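Cirkard review: brand tracking for people who can't afford brand tracking

Posted 10/5/25

I do the marketing for Olow, a small range of low-sugar tonics and sodas that you've probably walked past without noticing. I know you've walked past without noticing because I now have a chart that tells me so, and I pay $29 a month for the privilege.

The chart comes from Cirkard. A few of you asked me to write it up after I moaned about survey tools in my last post, so I've given it a decent run and have plenty to say (sorry, get a cuppa).

Quick background if you don't live in this world. Brand tracking is where you ask a bunch of people the same questions over and over, month after month. Have you heard of us? Would you buy us? What word comes to mind when you see the can? The big drinks companies have whole departments for it, plus an agency, plus a second agency to explain what the first one meant. A small label like ours mostly has the owner's gut and whatever the bottle shop bloke said last time we dropped off a pallet. I've been working off the gut method for years and my gut is wrong a lot.

Cirkard is pitched at exactly that gap. You write a short survey, pick your audience, and each month it goes out to a fresh group of 100 people. Answers come back over a few days and land in a dashboard. No contract, no sales call and no one in a vest asking about my "journey". I signed up in my pyjamas.

Setting it up

Setup is the best part by a mile. You type in your category and it offers a set of starter questions, and they're good ones! Properly worded, no leading the witness. I'd written my own draft beforehand and was pretty proud of it until I saw theirs next to mine. My first question had basically been "How much do you love refreshing Olow tonic?" with a scale underneath. Binned.

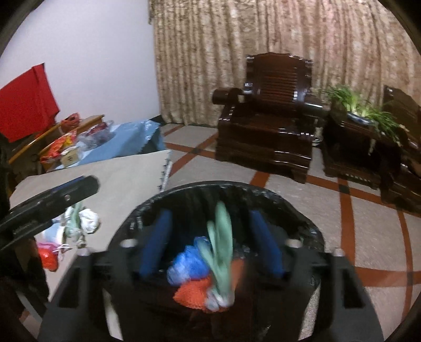
Bright bits and a black bin bag.

You can add your own questions up to the limit for your plan, and there's a spot to upload a picture of your product. Mine is a fairly plain can, white with a skinny green band, and it came through looking a bit washed out on the preview. I fiddled with the background and it improved. There's no crop tool in there, so do your cropping before you upload. I went back and forth four times on this and I'd like that part of my evening back.

Picking the audience is where it gets a bit thin. You get age, state, and whether someone buys soft drinks or mixers regularly. I'd have loved a way to ask for people who've stopped drinking or cut down, which is half our customers, and the only way to do that is to spend one of your questions on it. Fine, I did, but that's a question gone every single month.

There's also an open text box question where people can write whatever they like, up to 100 words. Turn this on. Please turn this on. The numbers are useful but the comments are where I learned things. More on that in a tick.

What I found out

I won't share everything, our competitors can pay their own $29. But I'll give you the gist.

Awareness was low. I expected low and it was lower. That stung for a day and then it became weirdly freeing, as I'd been fretting over whether people were bored of our label when most of them had never laid eyes on it. I had a whole rebrand half planned. New can, new tagline, the lot. It's now sitting in a folder and I haven't opened the folder.

The second thing was the category muddle. We call ourselves a "botanical soda", and I've said that phrase so many times it has gone completely smooth in my mouth. Hardly anyone in the comments knew what it meant. A few thought it was alcoholic. One person thought it was for plants, and I laughed, and then I had a look at our website and could sort of see it. We've got a lot of leaves on there.

So the next batch of shelf cards for Oritz (the grocery chain that stocks us, bless them) just says "sparkling, no alcohol, less sugar" in big plain type. I can't tell you yet whether it sells more. I can tell you that the in-store tasting went with far fewer people asking if they could drive afterwards.

That tasting took up most of August for me, by the way, and if you've never done one, bring more cups than you think and wear flat shoes. Bring your own table covering too. The stores never have one that fits, and a bare trestle makes a nice drink look like a school fundraiser.

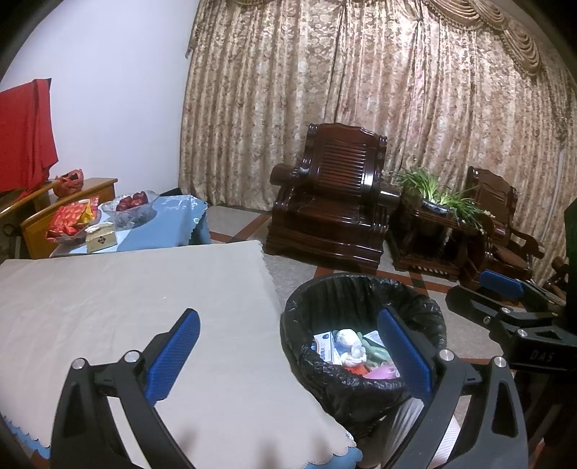

Beige tablecloth, dark furniture, patterned curtain.

The dashboard

Ok so this is where I get grumpy.

The dashboard is pretty. It loads fast, the colours are sensible, and the month by month line is right there at the top. If all you want is to see whether your line is going up, you'll be happy as Larry.

But try to do anything with it! I wanted to see how the under-thirties answered the "would you buy" question compared with everyone else. You can filter by age, no worries. What you can't do is put two filters side by side. You look at one, write it down on a bit of paper, change the filter, look at the other one. I did it with a pen in my hand like it was a phone number from a telly ad.

The export is a plain spreadsheet, so you can take it away and do it yourself if you're handy. I'm moderately handy. The column headings are a mess though, every question turns into a code and you have to match the codes against a list on a different page. I emailed support to ask if that could be changed and got a friendly reply the same afternoon saying it was on the list. It's a list I'd quite like to see.

Also, and this is a real gripe, the dashboard puts a green arrow or a red arrow next to every number each month, even when the number has moved by a whisker. With a group this small, things wobble. Two people having a different opinion is enough to flip the arrow. My boss (who owns the place and gets her own login, included in the price, nice touch) rang me in a flap over a red arrow on "feels premium", and I had to explain that it was basically a couple of people in a mood. There's a little note explaining this in the help section. It should be next to the arrows, in big letters.

How it stacks up against Arango

I used Arango at my last job so it's the one I compare everything to. Arango is the grown-up option. You can slice the data any way you fancy, you can track rival brands alongside your own, and the reports look like something you could hand to a buyer at a supermarket without blushing. It also costs a great deal more and it wants you for a full year.

Cirkard lets you list rivals in the awareness question but it doesn't chart them over time. It just shows you this month's. I've been copying ours into a spreadsheet so I can see how we track against the two brands that sit next to us at Oritz, and it takes me a few minutes each month. Bearable. If you've got a bigger team, or someone upstairs who wants a proper slide deck every quarter, you'll outgrow Cirkard pretty quickly and you may as well save yourself the move.

For a team of one and a half people (hi), Arango would be like buying a forklift to bring in the groceries. I'd spend the whole year feeling guilty about the features I wasn't using.

Bits and pieces

The survey looks good on a phone. I did it myself as a test, on the train, and it was done before the next station.

You can pause any month you like. I paused once when we had nothing in market and it didn't charge me, and it didn't nag me either.

There's a feature called Pulse that writes a little summary of your results. Mine said our awareness was "showing steady momentum" in a month when it had gone down. I turned it off.

You can't change the wording of a question once it has gone out without starting that question's history again. This is correct and proper and it's how tracking should work, but it does mean you should read your questions out loud to someone before you press go. I left a typo in one and now I'm stuck with it. Every month, 100 strangers get asked how "refeshing" we look.

The open text comments sometimes include complete nonsense, someone wrote just the word "cheese", and there's no way to hide those ones from the view your boss sees. She has asked me about the cheese.

Would I keep paying?

Yep, I've renewed. Four stars out of five, with the missing star going to those arrows and the column headings. For the price of a cheap lunch for two it has stopped me doing one expensive rebrand and got me to use plain words on a shelf card, and I've spent far more than that on conference tickets that taught me less.

I'd say go for it if you've got a small brand, one category, and enough patience to leave the thing running for a few months before you read too much into it. Skip it if you sell in more than one country (it's one at a time) or if you need to prove something to a retailer with it. I did show our numbers to the buyer at Oritz and she was polite, then asked how many people were in the survey, then was a bit more polite.

If they fix the side by side filters I'll come back and update this. Pop any questions in the comments, and if you've found a decent way to crop a can photo without it looking like a battery, please tell me what you used.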